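Temps de lecture : 4 minutes
Lundi 17 janvier 2022, par Remzi Ateş

Plaidoyer pour la pince qu'on tient à la main

J'ai passé une bonne partie de l'hiver à comparer des pinces, et je sors de là avec une conviction que je n'avais pas en commençant : pour tout ce qui est mou, il faut d'abord prendre la pince en main soi-même. Avant le bras, avant le contrôleur, avant la moindre ligne de code. On l'attrape, on s'approche d'un tissu, on serre, et on apprend en une heure ce que j'avais mis des semaines à soupçonner devant mes courbes d'effort.

Je viens du monde des pièces dures. Chez Canpolat, où j'ai débuté, on saisissait des carters et des brides, toujours les mêmes, présentés toujours dans le même sens. Une bonne pince, pour nous, était une pince qui fermait fort et revenait exactement au même endroit. J'ai gardé longtemps cette idée-là, et je l'ai emportée telle quelle dans le projet Reta, qui s'occupe de linge. Quelle erreur ! Un drap ne se présente pas. Il a un bord qui roule, un pli qui ressemble à un bord, et puis un vrai bord caché sous le pli. Serrer plus fort n'y change rien du tout, on pince simplement trois épaisseurs au lieu d'une.

Nous avions donc trois pinces à départager. La première, la Flenby, a des doigts rigides qui avancent en parallèle ; elle est précise, silencieuse, très agréable à commander. La deuxième, la Sirkberg, monte des doigts souples qui s'enroulent autour de l'objet (sur une bouteille ou une chaussure, c'est un régal à regarder). La troisième est un modèle à main, avec des bras articulés et des patins en caoutchouc, la caméra étant portée par l'outil. Sur le papier, c'était la moins sérieuse des trois, et je l'avais mise dans le tableau un peu par politesse.

Amos Abernathy, avec qui je partage le projet, voulait commencer par elle. Moi je voulais un bras, un support bien fixe, une lumière réglée. Il m'a répondu que je cherchais à tester mon support. Il avait raison, et je le dis d'autant plus volontiers que je l'ai contredit pendant toute une réunion. 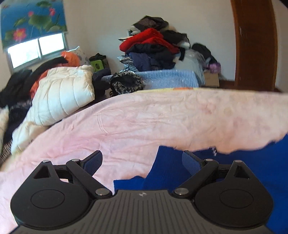 Le caoutchouc, par exemple, change tout sur les matières un peu pelucheuses. Avec des doigts lisses, il faut plonger dans le tissu pour en ramener quelque chose ; avec un patin texturé, on peut venir presque à plat, frotter légèrement, et laisser le pli se former entre les deux patins avant de fermer. Ce petit geste, je ne l'aurais jamais programmé. Je l'ai trouvé en le faisant, et Amos l'a trouvé aussi, de son côté, un peu différemment — il tourne le poignet au moment de fermer, moi je recule.

C'est aussi pour cela que je tiens à la caméra sur l'outil. Nos vues de plafond étaient superbes, on y voyait la pièce entière, et au moment décisif on y voyait surtout le dos de la pince. Depuis l'outil, on garde les deux doigts et la matière ensemble dans l'image, et on relit une prise en comprenant pourquoi elle a glissé. La vue très large déforme les lignes droites, je sais, plusieurs collègues s'en plaignent. Je m'y suis habitué en deux jours et je ne reviendrais pas en arrière.

Il y a des objections sérieuses. Une main humaine corrige sans prévenir, elle sent venir le glissement, elle triche. Un bras qui rejoue le même mouvement n'aura pas cette indulgence, et une pince jugée excellente à la main peut décevoir une fois boulonnée. Il y a la fatigue également : au bout de 75 prises, je serre moins bien et je choisis les plis faciles. Nous avons visé environ 1000 prises par pince à main et par opérateur, et je pense aujourd'hui que c'est trop si on les enchaîne. Mieux vaut des séances courtes, avec des tissus qu'on ne choisit pas soi-même.

Mais regardez ce qu'on y gagne ! On sort du laboratoire. On va dans des chambres, sur des lits, là où les vêtements s'empilent comme ils veulent, avec la lumière d'une vraie fenêtre. Ma table d'essai, avec son carré de coton gris bien repassé, me paraît maintenant presque comique. Je l'aimais beaucoup, cette table.

En février, nous monterons les mêmes patins sur la Flenby, au bout d'un bras, et nous verrons ce qui reste du geste quand il n'y a plus de poignet pour l'arrondir. Amos parie sur la rotation, je parie toujours sur le recul.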